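Drusel Alterations & Mending – Frequently Asked Questions

Do I need an appointment?
No. Walk in any time before 4 pm. Fittings for wedding stuff yes, please call ahead.

How long does it take?
Hems, buttons, small holes – usually 2 days. Zippers longer, depends if we have the color. January is slow so you may get it same day.

How much is a hem?
Plain pants hem is $16. Lined pants, or jeans where you want the original edge kept, $28. Coats we have to see first. Prices are per item not per visit, people ask.

Do you wash things?
No. Please bring everything clean. We will hand it back if its not. Sorry but the machines get lint in them and so do we.

Can you fix sports shirts and jerseys?
Mostly yes. Side seams, collars, pulled threads ok. Stretchy fabric gets a stretch stitch so it won't pop the first time you raise your arms. We don't press over printed numbers or names, the heat ruins them. Fold it with the print on the inside and don't stuff it in a bag for a week.

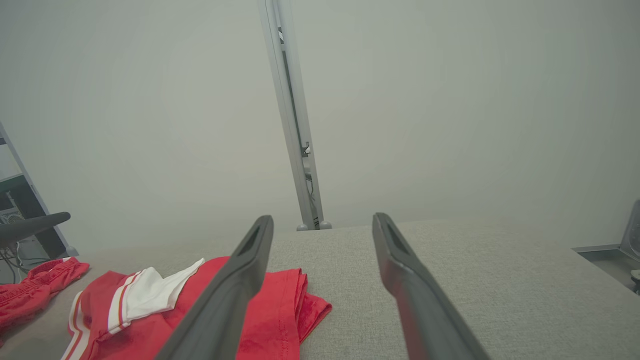

Red shirt, folded, on the gray table.

Can you shorten sleeves on a jersey?
Yes if there's no stripe at the cuff. With a stripe – maybe, costs more. Ask for Jolanta Kaczmarczyk, she does all the knits.

I lost my ticket.
Fine. Give us your name and what you left. If you remember teh ticket number even better, but we'll find it. Bring some ID if somebody else dropped it off.

Can someone else pick up for me?
Yes, with the ticket. Without the ticket we need a call from you first.

What if it doesn't fit after?
Come back within 28 days and we redo it free. Wear the shoes you'll be wearing, this is where most hems go wrong. After that it's a new job.

Do you do leather?
Small repairs only. Stanisława Mazurek does linings and pockets on leather jackets, but no new panels and no dyeing. For that try Kubiak, they also do bags.

Do you sell thread or patches?
Some iron-on patches by the register. Thread no, we need it.

Where do I park?
Behind the building, enter from the Jelitz side. Not the bakery spots – they tow. Our door is number 632, the bell sticks so push hard.

Cards?
Yes, and cash. No checks.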